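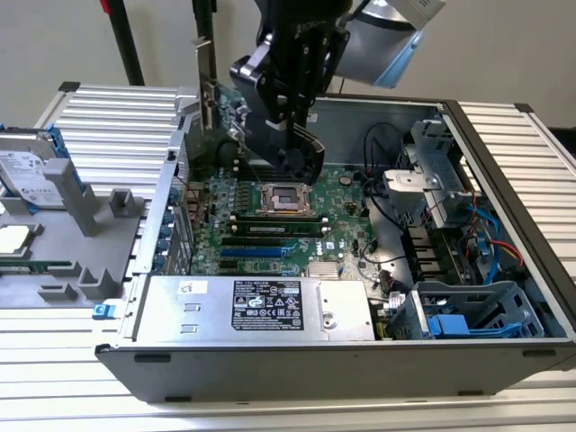

**When should the memory come out?**
After the power cord is unplugged and before you start on the drive cage.

1. Lay the case on its side and take off the side panel.
2. Press both slot latches outward, then lift the module straight up.
3. Log the part on Sokmont sheet 31.

**Caution:** Do not touch the contacts in the CPU socket. 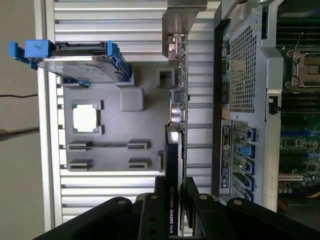 **How should a graphics card be held?**
By its edges or bracket, with fingers clear of the fan wires.

4. Set the card in an antistatic bag and close the flap.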